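Lab Notebook, Bench 2: Bimanual Produce Sorting
Entry by: Meenakshi Mudaliar
Present: M. Mudaliar, R. Pellegrini
Month: September
Status: fault open, bench restricted

1. Summary

During the afternoon sorting session the right arm failed to release at the end of a place motion. The stop button was pressed by the operator at 2:40 p.m. There was no injury. The gripper controller (Zeteck) did not report an error, and the supervisory program continued to issue motion commands to the arm until the stop was pressed. The second point is the more serious of the two and is the reason for this entry.

2. Conditions before the fault

The session used the standard produce set and the standard container layout. Both arms had passed the morning homing check. The Voltcombe supply was set to its usual limit and had not been adjusted during the week. Software was unchanged from the build approved by C. Carbone, apart from a revised release timeout entered by the undersigned the previous afternoon. That revision is recorded in the parameter sheet and was not reviewed by a second person.

3. Sequence as logged

The release command for the right gripper was sent at log line 1,806. The position reading did not change after the command. Under the earlier timeout the program would have halted at that point. Under the revised value it treated the release as complete and started the return motion with the fingers still closed. The arm traveled toward the center of the bench. The stop was registered at log line 2,941.

Fixed-camera views and a wrist view from the session follow.
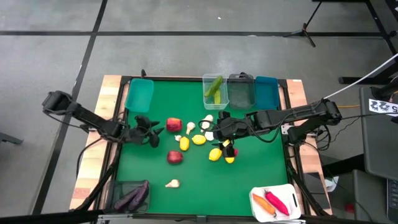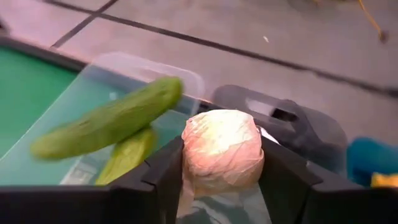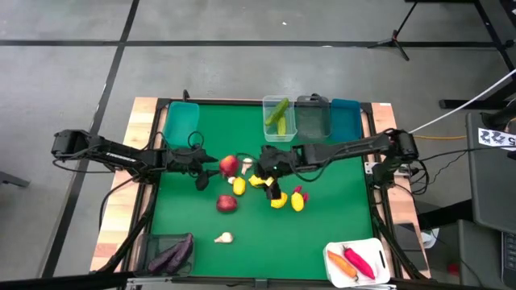

4. Immediate actions

Power to both arms was removed at the supply and the stop button was left engaged. R. Pellegrini supported the right arm by hand while the brake was released and moved it clear of the bench. The gripper was then opened manually. No play was found in the finger linkage. The connector at the wrist was seated but could be turned slightly by hand, and the locking collar was not fully tightened.

The log and parameter sheet were copied to the Pekent folder before restart.

5. Attempts to reproduce

The gripper was cycled 18 times with the arm parked and the wrist straight. All releases were normal. The wrist was then rotated to the angle used for the place motion and the test was repeated. The gripper failed to open on cycle 9 and the test was ended there. Cable strain at the connector is considered the probable cause of the missed release. It does not explain the absence of an error message, and that question has been sent to H. Pumphrey.

6. Interim restrictions

The right arm is not to be run under program control. The left arm may be used alone at reduced speed, with a second person at the stop button.

The release timeout has been returned to its earlier value. Changes to any timeout or force limit require a second signature on the parameter sheet before the arms are powered.

7. Open items

Replacement wrist cable and collar: requested from Ó Dálaigh, delivery date not confirmed.
Position check before return motion, independent of the timeout: C. Carbone.
Controller error reporting: H. Pumphrey.
Safety review of this entry: R. Cattaneo. Her approval is required before section 6 is lifted.

Signed: M. Mudaliar
Read and agreed: R. Pellegrini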